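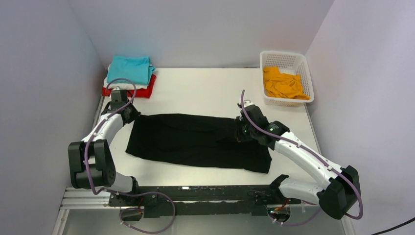

Folding a shirt with two arms, club notes

For anyone joining the Prarkmont robotics club folding team. Quick version, read before you touch the rig. Longer one is in the binder (Huia Kingi has it, ask).

What you need
- both arms homed, grippers open
- basket at the back right, fold pile at the back left. Same spots every run
- plain shirts. No buttons, no zippers
- Honorato script loaded, speed at 22 percent. Not higher untill you've had a clean run

Step 1. Pick
One shirt out of the basket at a time. If two come up together open the grippers and start over. Don't try to shake one off.

Step 2. Spread
Set it down near the front of the table. Both arms take an edge and pull apart slow. Creases are ok. A doubled-over bit is not, go back and regrip on that side.

Step 3. Turn and square up
Straight edge to the back wall. Grip left and right at the same height, lift a little, lower. Watch the tubes on the forearms, they need slack at the elbow. Clip popped off? Stop, put it back on.

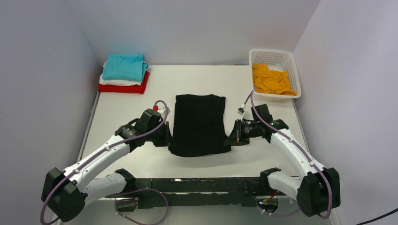

Prarkmont, May 25, 2020

Step 4. Fold
Sides in first, then bottom to top. Left arm goes, waits, then right. If both go at once they can meet in the middle, ask Tipene. Wait time is set to 3000 ms. Tried less, didn't like it.

Step 5. Stack
Slide under, lift, carry to the pile, let go low. Bigger folds on the bottom if you have the choice. Straighten the pile by hand between runs only, with the arms paused.

Common problems
Dark shirts: edge finder looses the hem on black. Turn the threshold down one notch, try again. Still no good, mark the corners by hand in the script.
Gripper closes on nothing: too high. Drop it 2 mm.
Slides out of one side: grip deeper, more cloth in the jaws.
Error 2301: joint limit, nearly always the elbow. Back out, move the shirt closer to the front.

Logging
Write down every run, bad ones too. Nelli Hakala keeps the sheet. Run number, shirt color, what step it stopped at. We need 19 clean ones in a row before the July meet.

Questions to Aroha or Benoît, after practice pls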